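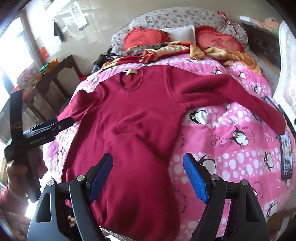

2 min read

When the folding gripper bites: looking after your knitwear (and your fingers)

I do love a gripper for laundry day, and on the whole mine has earned its keep, but last October it gave me a proper fright and I've been meaning to write it up ever since. I was doing a jumper on the bed, arms closing in on the body as usual, when the left one stopped and the right one carried on. By the time I'd let go there was a pulled loop as long as my thumb, and I'd nipped my finger into the bargain!

The culprit was a pivot screw that had worked itself slack. Thanasis Karras, who mends all sorts for our street, spotted it in no time and was kind enough not to laugh at my plaster.

So, a few things I do now before I start. Open and close the arms over nothing at all and watch that both sides move together. If one lags, put the tool down and nip up the screw at the pivot, a little at a time, until the wobble goes but the arm still swings freely. Wipe the textured pads too, as wool fluff packs into them and they begin to drag where they ought to hold.

Lay your jumper face up on something soft, with the sleeves well out to the sides, and smooth it with your palm first. Bring the pads down on the body and well away from the cuffs, which catch terribly. Keep your free hand out from between the arms, even when a crease is begging to be straightened (I know, I know).

And if it does jam, please don't tug. Let go, open the arms by hand, and lift the knit off the pads straight upwards. A pulled loop can usually be eased through to the wrong side with a blunt needle. Never snip it, or you'll have a hole by teatime.

Mine has done 86 folds since the repair and only needed tightening once more.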